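Spent the week on the outdoor side of our mobile manipulation stack, all in sim. Notes for anyone doing search-and-approach on a lawn. Planner is Botow, sim wrapper is Flomport, both in-house.

1/ Task: find an object in a fenced yard, drive to it, get the gripper around it. No map, no prior on where the object sits. Indoors this has been solved for us for a while. The yard breaks different things.

2/ First one is the horizon. Our attitude check assumed the ground plane covers the lower half of any camera view. Tilt a camera hard enough and that goes. You get fence slats on the diagonal and a lot of sky. 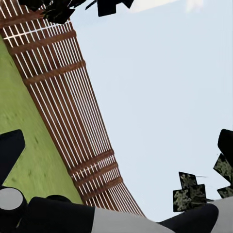 The check now takes gravity from the state estimate and never from pixels. If the estimate and the visual ground plane disagree by more than 5 degrees, we drop the visual one and keep going. It used to halt the run, which was safe and useless.

3/ The arm needs masking too. Parts of it came back as obstacles whenever it was near the bottom of a view. Self-filter now runs before the segmentation step, with the mask rendered from joint state. Costs 2 ms. Fine.

4/ Search. A small basket at mid-lawn range covers very few pixels, and the grass texture has dark specks that score well above zero. Lowering the threshold gets you the basket plus a crowd of specks.
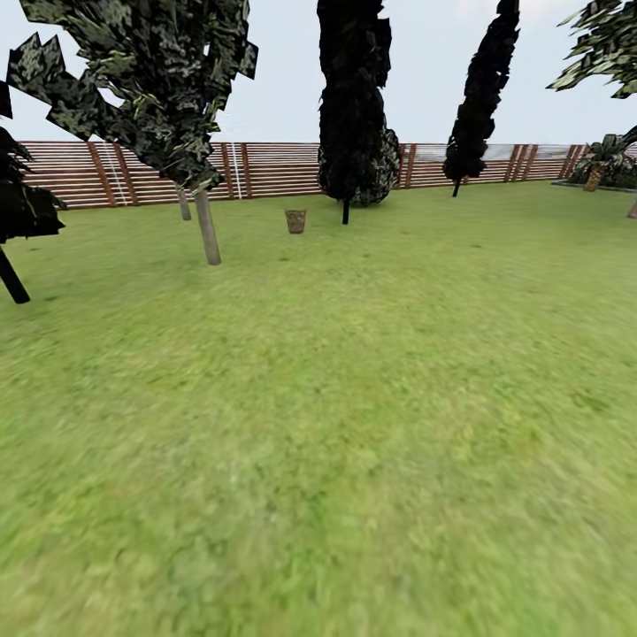 5/ So we stopped thresholding single views. Each candidate goes into a ground-plane grid with a decay, and has to survive a change of viewpoint before the planner hears about it. Specks mostly die there. Trunk bases don't, so anything with a vertical structure above it gets its own class.

6/ Landmarks. Dark narrow trees all look the same to the descriptor. We were matching one cypress to another and the pose would jump sideways. Pale trunks are better, fence posts are worse than either because they repeat. The white structure in the corner of the yard is the best feature we have, when it's in view.

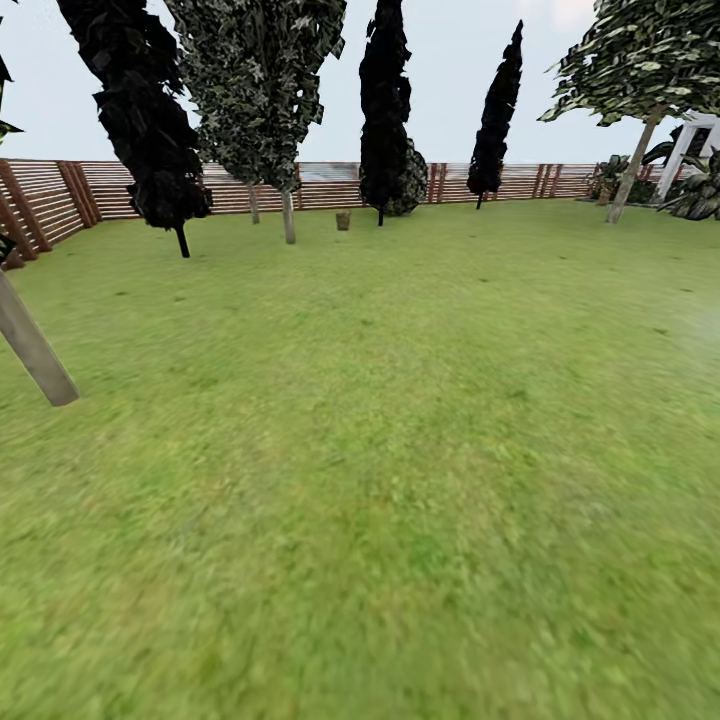 7/ Relocalisation now wants two landmark types in agreement, plus a check on their left-to-right order. Crude, but the sideways jumps are gone from the regression set (986 episodes, replayed overnight on Wenelura, our batch runner).

8/ Last stretch. Close in, the object fills so much of the wrist view that the detector box is meaningless. No base visible, one side outside the image. We switch from box centre to the silhouette edge and servo on the gap between each finger and that edge.

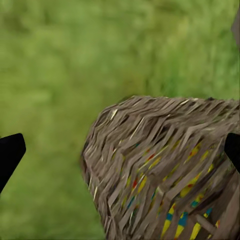 The gap is rarely even. If one side is much tighter, the controller shifts sideways before it closes. Closing first and trusting compliance to sort it out is how you push the object across the grass.

9/ Open problem: blurred grass gives poor depth close to the camera, so the approach height leans on the kinematics more than I'd like. Tried a plane fit with 2,000 points from further out. Better, still noisy on turns.

10/ Next is moving the edge servo into the main branch and rerunning with the fence colours randomised. Aiming for December – the config format has to settle first.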